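Two Halls and a Rulebook: The Lullum Open Day

Posted in Site Visits, Standards. 11 comments.

I went to the Lullum open day in August 2022 with one question, the same one I take to all of these. When a company says its robots are tested to good practice, who wrote down what good practice is, and can I read it?

The answer at Lullum is a 39 page booklet called the Household Handling Code, and yes, they hand it to you at the door with your badge and a bottle of water. That already puts them ahead of Hevitura, where in July I was told the rules were "embedded in the culture" and then shown a coffee machine.

The day was split in two. Mornings are for the test hall, afternoons for the simulation room, and lunch is a sandwich eaten standing up. Parking is bad. Take the shuttle from the north lot if you go next year, and don't trust the printed times.

Houda Erraji ran the test hall part. She is quick and a bit dry, and she didn't flinch when people asked rude things, so I asked a few. The Code says no arm may move at full speed while a person is inside the marked area. Fine. The marked area is yellow tape on a floor that plainly gets mopped a lot, and at one of the cells the tape had worn away along a whole side. I pointed at it. She wrote it down, in pen, in a real notebook, and said it should have been caught on the morning walk. The morning walk is section two of the Code. It has a sign-off sheet. The sheet for that cell had been signed.

I don't say this to be mean. Worn tape is the most ordinary thing in the world. But a signed sheet next to a worn line tells me more about a rulebook than the rulebook does.

The stop buttons were better. Every cell had one that could be reached from where the operator stands, and Erraji let visitors press them while the arms were moving at low speed. They stopped. A man from Hendriks wanted to know how long each one takes to stop with a full load, and was told the numbers are kept per cell and checked after any change of gripper. He asked to see them and got to see one. I would have liked two.

After lunch we went upstairs, where Azucena Sandoval looks after the simulated kitchens. This is where most of the trials happen now, and it's the part of the business I trust least. The big figure on the wall was 3,283 trials on picking up and moving bathroom and kitchen items, with 2,966 passed. I asked what "passed" means. Under section six a trial passes if the object is gripped, lifted clear of the surface and set down in the target area without being dropped and without hitting anything else. Clear enough, and stricter than I expected.

What section six leaves out is how hard the thing was squeezed. A soft bottle with a pump on top can be carried across a counter with its neck half crushed and, as far as I can read the wording, that trial would pass. Sandoval agreed the wording has a hole in it. Her view is that grip force in simulation is only as good as the material settings, and she would sooner have no number than a bad one. I can respect that. I would still want the booklet to say it out loud, on the page, where a buyer will see it.

She was firmer on one point and I think she's right. Failed trials can't be deleted. They can be marked invalid, with a name and a reason attached, and they stay in the log. Cesel, whose stand was in the corridor, sells a logging tool that lets you "clean" a run before export — their word. I took the brochure so I could show it to people.

We watched trials on the big screen for a while. The operators pick the object and the starting pose from a list, and the Code says the list must be fixed before the run begins. Someone behind me asked whether the list ever gets easier toward the end of a quarter. Sandoval laughed, then said the lists are dated and kept, and that anyone auditing could check. Has anyone audited? Not from outside, so far. An outside review is planned, no date given.

So I came home with a decent booklet, a gap in section six, and a strip of floor that needs new tape. I've written to Erraji asking for the stopping times of the other cells and will add them to this post if they arrive. The next edition of the Code is meant to be open for comment, and mine will be on grip force. 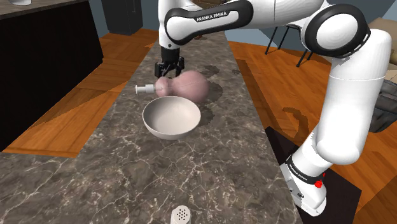
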